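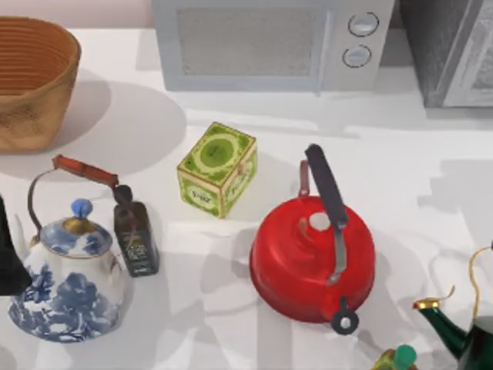

Lista de revisión del planificador de agarre, rama Norora, antes de pasarla al brazo de verdad. La repaso yo, y Christos Stefanou firma lo suyo al final. Para la percepción me gusta esta encimera simulada — el hervidor rojo tiene unos brillos blancos que a la red le sientan fatal, y la botella oscura casi toca el mango de la tetera azul y blanca, ¡perfecta para ver si los separa!

Semilla fija (1544): OK.

Máscaras separadas en objetos contiguos: OK, aunque tuve que bajar el umbral y no me encanta.

Asas dentro del modelo de colisión: PENDIENTE. El planificador sigue tratando la tetera como un bulto macizo.

Límite de velocidad en el controlador: OK, 39 por ciento.

Parada por software: OK, 47 ms.

Registro de errores: falla al reiniciar (incidencia 2, abierta desde junio).

Firma de Christos: pendiente.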